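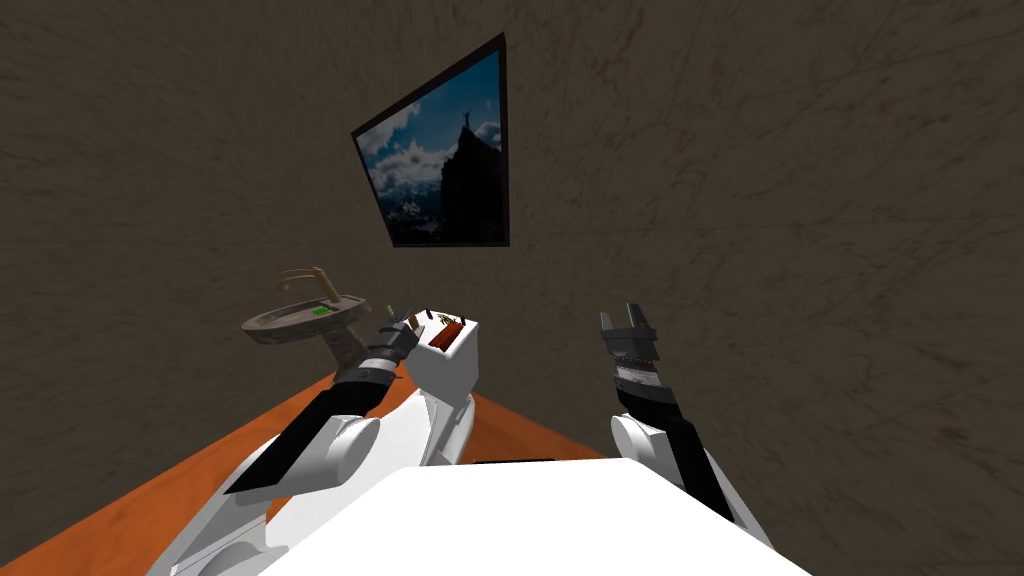 Cleltell demonstrations: common questions

What counts as one example?
One full run of a task, from reset to the operator pressing Stop. The bathroom set holds 952 so far.

Why collect in simulation?
Resets are quick, and we can change wall, floor and fixture textures between runs. The bathroom with the brown veined wall and orange floor is one version.

Do both arms have to move?
No. Some tasks use one gripper and leave the other open.

Are failed runs kept?
Yes, with a "fail" tag. They are left out of training by default.

Who do I ask for access?
Montri Sriwong. Include your Flolladby user name.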